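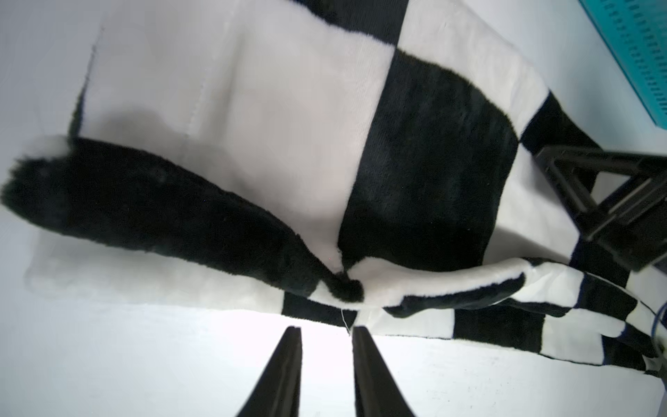

Ticket 824: Stitura tumble dryer stops early
Reading time: 1 minute

The dryer stops after 6 minutes and shows the filter light. I have cleaned the filter two times, but the light comes back.

Reply from Borkel support: Please unplug it for 30 minutes, then run the 60-minute programme with no load.

Done this morning. It stopped again at the same point. The hose behind was bent, so I made it straight. The programme now runs to the end.

Status: solved

Recent tickets
Wotora iron leaks
Door seal, which size?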